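Small appliances > Microwaves > Door won't stay shut on two-knob countertop model

ductwright
Posted Oct 5, 2020
I have a basic white countertop microwave, two rotary knobs, 20 liter cavity, bought through Jomcombe. The door closes but sits slightly proud at the top corner. With light pressure on that corner it sits flush. The hinge pins look straight. Feet are level on the bench. Before I order a door assembly I would like to know if anyone has adjusted one of these without opening the case.

plainsocket
Check what the oven is standing on first. A thin tabletop with a bow in it will twist a light cabinet enough to move the latch side a millimeter or two. Put a straightedge across the table, then across the top of the case, corner to corner both ways. If the diagonals disagree, move the oven to a flat surface and try the door again before touching anything.

K_Hollins58
Disagree that it is the table. These cases are folded sheet and they are stiffer than people give them credit for. Nine times out of ten it is dried food on the face of the door or on the frame it closes against. Wipe both with a damp cloth and a little dish soap, all four sides. No scouring pad.

Byung-chul Na
Both are worth ruling out. I look after the kitchen equipment for the Pleris office and we have one of the two-knob type on a light wood table. Swing the door fully open and look along its edge from above. You want to see it as a straight line. Leave some table clear on the hinge side, or the door gets bumped every time it is opened.

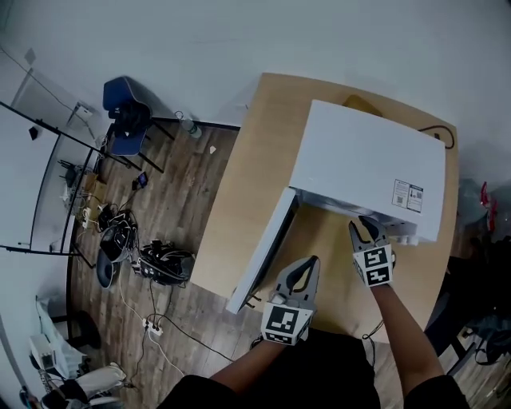
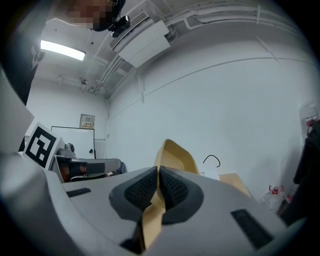
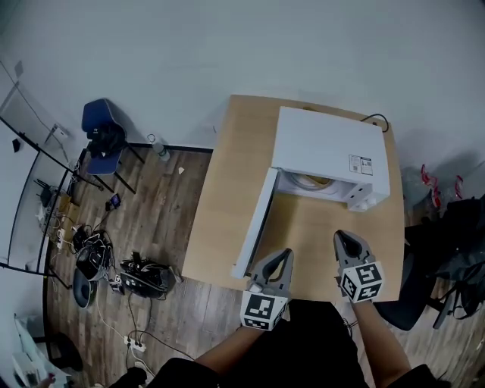

Third photo: door wide open, turntable plate in place, the two knobs on the right front.

ductwright
Useful. Mine does not have that much room on the hinge side. There is a bread bin in the way and the door has been hitting it. Could that rack the door?

Byung-chul Na
Yes, over time. Move the bin, and then check for play by lifting the open door gently at the free end. It should not rise by any amount you can feel. Check the label for the full model code before you order, too. The door assemblies for the 700 and 900 watt versions are not the same part.

plainsocket
Seconding the model code. Jugah lists two doors that look identical in the drawing and differ at the upper hinge. I ordered the wrong one and paid a 40 dollar restocking fee.

K_Hollins58
I would not be fitting a door at all on an oven in that price range. By the time you have paid for the part and had it leak tested you have bought another oven. Until it is sorted, do not run it. Holding the corner in with your hand while it is on is not an option.

plainsocket
The price argument depends on the part. Fluvwood had used doors last October for less than the restocking fee I paid.

K_Hollins58
A used door with unknown history is worse than the one he has.

ductwright
Unplugged it and cleaned the door face and frame. There was a hard ridge of something along the top edge, which came off with a plastic scraper. The gap is smaller but still there. Diagonals on the case agree, so the table is fine. The free end of the door lifts by about a millimeter. It stays unplugged for now and I will get a quote for the hinge side tomorrow.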